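The snack box on the table

Before this box there was a drawer, and before the drawer there was a shelf over the refrigerator that only one person in the house could reach without a chair. Neither one worked. The shelf filled up with half bags of chips held shut with clothespins, and the drawer filled up with the same half bags, flattened. So in August I cleared both of them out, threw away what was stale, and moved everything we eat between meals into one box with an open front that sits on the wooden table.

I have had a few messages asking how that is going, so I am writing it up in one place.

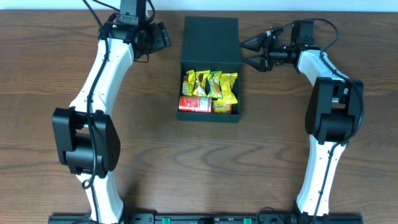 Dolores Montoya

The box is dark green and open at the front. I bought it at Turnetti, the housewares store by the post office, where it was sold for holding magazines and mail. It cost 22 dollars. That is more than I would normally pay for a box, and I stood in the aisle for a while before I put it in the cart. I had already tried a shoebox for a week and the shoebox sagged, so I went ahead.

The open front matters more than I expected. With a lidded bin, people lift the lid, look at the top layer, and close it again. Whatever is underneath might as well be at the store. With an open front you see what you have while you are walking by with a cup of coffee. My nephew Nivaldo, who stays with us during the school year, used to tell me we were out of everything while standing next to a full drawer. He has stopped saying that.

I keep the box small on purpose. It holds a few days of snacks for three people and no more. The extra goes in the hall closet, on the second shelf, behind the paper towels. When the box gets low I bring out more from the closet. I do it in the evening after the dishes, and it takes me 5 minutes if I don't stop to read labels.

Here is what I have learned about loading it.

Heavy things go in first and low. I mean cans, jars of peanuts, anything with weight. The first week I put a stack of light packages on the bottom and cans on top, and the cans rolled forward and came out the front whenever somebody bumped the table. A can on its side will always find a way to roll. I stand them up when there is height for it, and when there isn't I wedge them crosswise against something that doesn't move.

Bags go upright, like files. If you lay them flat they slide over each other and the whole stack creeps toward the opening. Upright, you can pull one out and the rest lean over a little and stay put. Very full bags of chips don't stand well, so those I leave in the closet until somebody wants them, and then they are usually finished the same day.

Open packages go on the right side. Everyone in the house knows this. If it's on the right, finish it before you open another one. I would say the rule is followed most of the time.

Nothing sticky goes in. We had a problem with a honey bar that had a small tear in the wrapper. I found it when I picked up the packet next to it and the two came up together. Now anything with honey or caramel gets looked over before it goes in, and I wipe the inside of the box when it is nearly empty. A damp cloth is enough. I dry it before I put anything back.

I should say something about the table too, because it is the reason I didn't want the box there at first. It was my mother's table. She bought it from Dirceu Falcão, who had a furniture shop two streets over from us when I was small, and she paid it off a little every month. 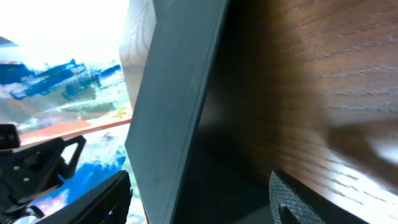

She never let anyone set a glass on it without something underneath, and I grew up thinking every family ate lunch on top of a cloth, a pad, and a second cloth. When it came to me I took all of that off. I like to see the wood. But I did inherit some of her nerves about it, and I wasn't happy about a box getting dragged back and forth across it every day.

I bought a packet of felt pads, the stick-on kind, and put one under each corner. The brand was Girnalow. They came off after two weeks. I cleaned the bottom of the box with rubbing alcohol, let it dry overnight, and put on new ones from the same packet, and those have held. If you try this, clean the bottom first. I skipped that step the first time and it was my own fault.

For the table itself I do very little. I dust it, I wipe it with a barely damp cloth after meals, and I go over it with a dry one. My neighbor Jucélia Rangel swears by an oil called Lureo and brought me the end of a bottle to try. I used it on the underside of one leaf, where it wouldn't matter, and the smell stayed in the room for three days. I gave the bottle back.

Now the part that people asked about most, which is whether we spend less. I kept the receipts for the month before and for the month after. In the month before, I spent 97 dollars on snacks and drinks. In the month after, I spent 90. That is not a big difference and I don't want to pretend it is. I also can't say the box did it. We were away for a weekend in the second month, and that could account for all seven dollars.

What did change is how much I throw out. I used to do a cleaning of the drawer every couple of months and fill a grocery bag with things that had gone soft. I haven't filled a bag yet. There was one packet of crackers from the closet that had expired, and that was a closet problem.

There is a question I haven't settled, and it's the soda. I started keeping a can or two with the snacks because it looked tidy and because people were opening the refrigerator five times an evening just to look. But a can from the box is warm, and then somebody wants ice, and then there are ice trays left empty on the counter. Cans also take up room that could go to things that don't need chilling. I have gone back and forth. For now they stay, and whoever takes one is supposed to move another into the refrigerator for the next person.

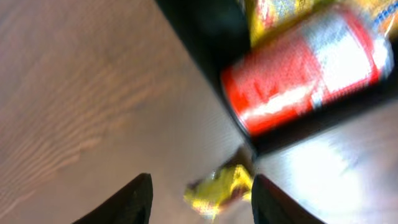
Lucimara Teixeira wrote to me that she gave up on drinks in the snack box after one summer, and that the trouble for her was the weight. Every time a can went out, everything leaning on it fell over, and she was straightening the box three times a day. She keeps hers in the refrigerator door now and puts only dry things on the table. She also thinks I should stop buying bags and buy the smaller boxes, which stack.

She may be right about the cans. I am less sure about the small boxes. They cost more for the same amount of food, and I'd have more cardboard to flatten. I did get one package of them to see how they fit, and they fit fine standing on end, two deep.

If I move the cans out, the left side of the box will be free, and I'd like to use it for fruit that doesn't bruise easily. Tangerines would work. I'll try it when the good ones come in and see how long they last next to the cookies.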